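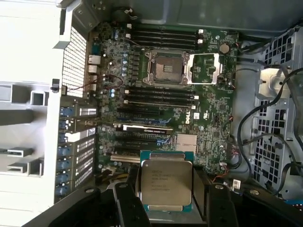

A used office workstation is one of the cheapest ways to get a serious computer, and most of them arrive in the same state: stripped. The memory has been pulled to sell separately, the drive has been wiped or shredded, and quite often the processor has gone too. What is left is a case, a power supply and a motherboard, which is the part worth having. On a Dell of this sort the socket sits between two banks of memory slots, four on each side, and with the load plate folded back there is nothing to get in the way of a Xeon going in. The whole job of fitting the chip takes a few minutes. The preparation takes longer, and most of the damage is done by people who skip it.

We bought our workstation chassis from Nokemico, a clearance dealer that takes machines from offices, surveyors and colleges when their leases run out. It cost £80 with the power supply, both side panels and one of the two drive caddies. A matching processor came from Takberg, a smaller outfit that sells nothing but pulled chips, and was £30. With memory, a second-hand drive and a tube of thermal paste the bill came to £146 before delivery. New machines at that price tend to be slow and sealed shut.

Check the match first

The socket decides which processors will fit, but fitting is only half of it. Dell boards, like everyone else's, need a version of the BIOS that knows about the chip you are putting in. A board that left the factory with an early version may refuse to start with a later Xeon, even though the two are a perfect physical match. If the seller can tell you the BIOS version, ask. Nokemico prints it on the packing slip, though ours had been smudged and we had to ring up.

Sellers of pulled chips photograph the top of the metal lid, where the name and model are etched. Read it yourself and compare it with the maker's list for your board. Two Xeons a single digit apart can differ in speed, power draw and the sort of memory they accept. The lettering is small, and a torch held low to one side brings it up better than a bright light overhead.

Look into the socket

Before anything goes in, look at the contacts. On this kind of board they are in the socket, and the chip has flat pads underneath. The contacts are very fine and they bend if anything is dropped on them. Tilt the case under a lamp and look across the field from two directions. The reflections should run in even rows. A break in the pattern usually means a bent contact, and a bent contact can mean a dead memory channel or a board that never starts.

A socket that has travelled without its plastic cover deserves a longer look. Dust can be moved with a hand blower. Do not use a cloth, because the threads catch, and do not use a vacuum cleaner. If there is old thermal paste among the contacts, send the board back. We have cleaned one successfully, with alcohol and a very soft brush, and it took an entire evening that would have been better spent on something else.

Lay the case flat on a table at a comfortable height. Unplug it, press the power button to drain what charge is left, and touch bare metal on the chassis before picking up the processor. A wrist strap is better if you have one.

Fitting the chip

Hold it by its edges. The pads underneath should not be touched, and it is worth keeping fingers off the lid too, as grease will have to be wiped away before the paste goes on. Processors have notches along their sides and a small triangle in one corner, and both have counterparts on the socket. Line these up with the chip still in the air, then lower it level. It should drop into place under its own weight.

Give it the lightest nudge to check that it is seated. If it rocks, lift it straight out and start again. Sliding it about to find the right place is how contacts get bent.

Close the load plate and bring the lever down. This needs more force than most people expect and it can creak – that is normal. What isn't normal is resistance at the very start of the lever's travel. Stop if you feel that, open up and check the chip again.

Paste, cooler, memory

Clean the lid with alcohol on a lint-free wipe and let it dry. A blob of paste the size of a pea is enough for most chips, with a little more for one of the larger lids. We used Brekik, which is stiff and comes out of the tube reluctantly in a cold room. Warm it in your pocket first.

Workstation coolers are heavy and are generally held by four sprung screws. Start all of them by hand, then tighten in a diagonal pattern, a couple of turns at a time, until each one stops. Plug the fan in straight away. Dell firmware complains loudly about a missing fan, and some models won't go any further until it is found.

Memory goes in last. Slots are filled in a set order, and the order is often printed on a label inside the side panel. Our label had been peeled off at some point, so we used the service manual. Server memory and desktop memory look alike and do not mix, so check the type before buying. For a first start, fit one stick only. If the machine comes up, switch off and add the rest.

Change the coin cell while the case is open. A machine that has spent a year or two in a warehouse will often have a flat one, and a flat cell means the clock and settings are lost every time the plug is pulled.

The first start can be slow. Ours sat with a blank screen for long enough to be worrying, restarted by itself, and then showed the Dell logo. We left it running a memory test overnight on a shelf from Sproģis, the shop fittings people, with the side panel off. By breakfast it had finished two passes with no errors, and the panel went back on.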